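Kitchen arm, spring build – gallery

I build a robot arm in the shared workshop in Riltstead, on the bench by the window, and in the evenings I work on its simulated kitchen at home. The project has the name Zerora. The arm has cost me 1,072 pounds until now, and the controller board from Akyol was the most expensive part. Before the real motors may move, every motion must first pass in the simulation 20 times. I began in April with 2 hours per evening, and it is slow work, but I like it. 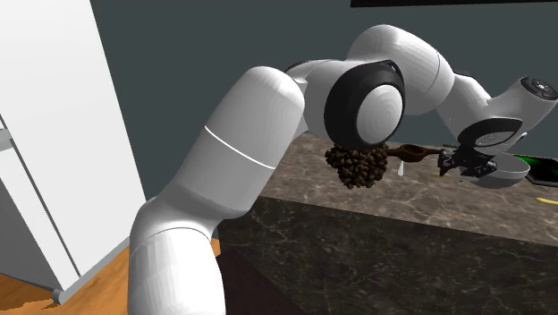
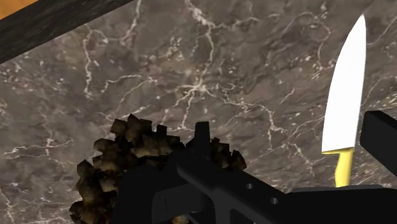
My next task is the finger grip, which I have already printed in 5 versions. The thin ones bend too easily, and the thick ones do not close well. For the test list I take the objects from the simulated kitchen – the brown spoon comes first, and the knife with the yellow handle must wait until I trust the force limit. I will print the next fingers in the harder Wonon filament. If you have used it for small parts, please write me which nozzle temperature you have chosen.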